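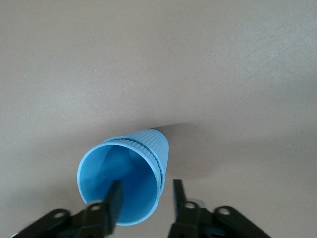 Equipment Planning Coordinator, Manipulation Cells

Parmont — Saltlow site
Full-time, two-year term with possible extension
Reports to: Yoon-hee Nam, Laboratory Operations

The position

Parmont is seeking an Equipment Planning Coordinator for its Saltlow site. The coordinator prepares the equipment plan for the tabletop manipulation program, holds the purchasing budget and manages each order from first specification to acceptance. The position sits in Laboratory Operations and serves the grasping group led by Dong-geon Ra.

The grasping group works with small arms, two-finger grippers and wrist cameras on everyday household objects. A typical task is a rim grasp on a plastic cup lying on its side, with one finger inside the mouth and the other outside the wall. Work of this kind wears out fingertips, linkage pins and cable runs faster than it wears out arms, and the present budget does not reflect that. Correcting it is the first large piece of work for the person appointed.

Current state of the program

The site runs two manipulation cells. The approved plan takes this to four over the term of the position. Quotations for the additional arms have been received. Nothing has been ordered, and the following matters are open:

Grippers. The group has not settled whether the new cells will use the same gripper as the existing ones or a model with interchangeable fingers. The coordinator will cost both options, including spares, adapter plates and the labour to requalify existing tasks.

Wrist cameras. Short working distance is the main constraint. Near the point of grasp the fingers and part of the linkage are in view, and the parts closest to the lens may be out of focus. Resolution alone is a poor basis for comparing quotations. The coordinator will work with So-yul Maeng to write a requirement covering minimum focus distance, field of view, mounting envelope and cable exit.

Lighting and work surfaces. Plain, light-coloured tabletops are preferred for current tasks. Lighting has been bought piecemeal and is not the same from one cell to the next. A single specification is needed before the new cells are fitted out.

Consumables. Test objects, finger pads, fasteners and cables are charged to a general laboratory account. They are to be moved to a separate budget line with reorder levels.

Duties

Prepare and maintain the equipment plan, with purchase dates, lead times, installation dependencies and expected service life for each item.

Build the annual capital and operating budgets for the manipulation cells. Forecasts are revised quarterly.

Write technical requirements with engineering staff and turn them into requests for quotation that suppliers can answer without a second round of questions.

Compare quotations on total cost over service life — purchase price, freight, duty, spares, software licences, calibration and downtime.

Arrange loan or trial units where a purchase carries technical risk, and record the results against the written requirement.

Schedule deliveries so that equipment does not arrive before the bench, power supply and guarding are ready for it.

Carry out receiving inspection and co-ordinate acceptance testing with the group that will use the equipment.

Maintain the asset register, including serial numbers, firmware versions, warranty dates and cell assignments.

Present the spending position at the Wednesday operations meeting.

Qualifications required

A diploma or degree in mechanical, electrical or mechatronics engineering technology, or equivalent experience.

Experience buying or specifying technical equipment in a laboratory, a test facility or a manufacturing plant.

Ability to read mechanical drawings, wiring diagrams and supplier data sheets, and to notice when they disagree.

Strong spreadsheet skills. The planning model is a large workbook maintained in-house and will remain one for the time being.

Clear written English. Most of the output of this position is documents that other people will spend money on.

Ability to lift 20 kg and to work on the laboratory floor when equipment is received.

Qualifications preferred

Hands-on experience with robot arms, end effectors or machine vision.

Familiarity with risk assessment for collaborative workcells.

Experience with imported equipment, including customs classification and foreign currency purchasing.

Programming ability is useful but will not be assessed.

Working arrangements

The position is based at Saltlow. Planning and budget work may be done from home by agreement with the manager; receiving and acceptance work may not. There is occasional travel to the Quintanilla site, which shares a spare parts store with Saltlow. Core hours begin at 9:30 a.m.

The salary band and a summary of benefits are sent to every applicant selected for interview, together with the planning exercise described below.

Selection process

Shortlisted applicants will be given a short set of requirements for one manipulation cell and asked to return a one-page purchase plan. The page should state what would be ordered first, what would be held back and what information is missing. Prices are supplied with the exercise, and outside research is not expected.

Interviews will be held in July at Saltlow with Yoon-hee Nam, Dong-geon Ra and Geum-ok Woo of Finance. The interview includes a visit to the working cells. Closed-toe shoes are required on the laboratory floor.

How to apply

Send a résumé and a cover letter to Eun-ji Son, Human Resources, Parmont, Saltlow site. The letter should describe one piece of equipment you specified or bought, what it cost against what was budgeted, and what you would change in the specification. Drawings and supplier documents covered by a confidentiality agreement should not be included.

Applicants who need an accommodation at any stage of the process may contact Eun-ji Son directly. Internal applicants should inform their current manager before the interview stage.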